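April 6, 2025

Sourdough / retarding trial, batch 4. Flour is the Drenivside stoneground (new bag, opened this morning) against what's left of the Markville white. Same starter for both, fed last night 1:2:2 and again at breakfast.

Started late. Starter was slow, kitchen end of the workshop was freezing when I got in and the heater took ages. Gave it another hour on top of the fridge. Float test fine for what that's worth.

Mix as follows, per loaf:

- flour as above, 400 g
- water 73% for the Markville, 81% for the Drenivside
- starter 80 g
- salt 8 g, held back till after the rest

Drenivside drank the lot and still felt tight. Could of gone higher. The white at 73 was nice straight away, smooth by the second fold, no drama. Want to try the stoneground wetter next time but only if we get the big tubs back from Orncombe, the little ones are useless once the dough starts climbing. They've had them since November!

Folds every half hour, four sets. Missed the third on the stoneground because the phone went (Purves about the invoice, again, they have us down for two deliveries of rye and we only had the one). Did it late, then carried on as normal. Make a note against that loaf when comparing crumb.
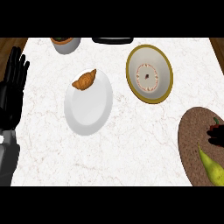

**Birthe Lauritsen**
Head baker, test kitchen

Bench notes. The marble top is lovely to shape on but it sucks the warmth out of a dough. Preshaped both, 20 min under a cloth, and the skin on the white had gone noticeably cooler than the middle. Checked with the probe. Not a disaster as it's all going in the fridge anyway, but for anything same-day I'd shape on timber. Rice flour for the baskets, half and half with plain. Less than last time please, batch 3 came out looking like it had been plastered.

Shaping: white as a bâtard, stoneground as a round. Yes I know that spoils the comparison. Only one long basket clean.

Fridge sitting at 4 on the dial thermometer, bottom shelf. Don't trust the display on the door, it reads low. Both in, bagged, tape label with the mix on it. If you need space move the butter, NOT the baskets. Middle shelf is too close to the fan and we had that leathery top on batch 2.

Bake plan for the morning:

1. Oven on at 250 with both pots in, give it a full hour.
2. Straight from fridge, score, in. Single slash on the long one, cross on the round.
3. Lid on 20 min.
4. Lid off, drop to 220, another 20 to 25. Go by colour.
5. Out on the rack and leave them alone. Two hours minimum before cutting. I mean it, the last one was gummy becuase somebody wanted toast.

Weigh before and after. I've been forgetting the after.

Side experiment: 200 g of the leftover starter went into crackers. Mixed with 120 g of the white, 60 g olive oil, good pinch of salt and the last of the sesame. Rolled too thick at one end. 180 for 18 min, edges caught, centre a bit bendy. Flavour very good, nice and sharp. Needs a thinner roll and probably a lower oven for longer. Dock them with a fork next time, a couple puffed up like pillows. Tin on the second shelf, help yourselves.

Still to sort:

- more rice flour, half a jar left
- new blade for the lame, the current one drags
- ring Orncombe re tubs
- reply to Purves, delivery docket is in the blue folder
- check whether the Drenivside people do a finer grind. The bran is cutting the dough about a bit, you can feel it at the last fold, sort of gritty and tearing where it should stretch. Could sift some out and soak it, add back at the salt stage. Worth a go for batch 5

On the flavour question, I still think the long cold proof does more for the white than for the stoneground. The wholegrain one has plenty going on after a few hours and by the second day it's tipping sour, to my taste anyway. Might pull the round out first thing and leave a small piece of the same dough in till the day after, bake it as a roll. Did keep some back for this, it's in the yoghurt tub with no lid, cling wrap over.

Oven gloves are in the wash, use the welding ones.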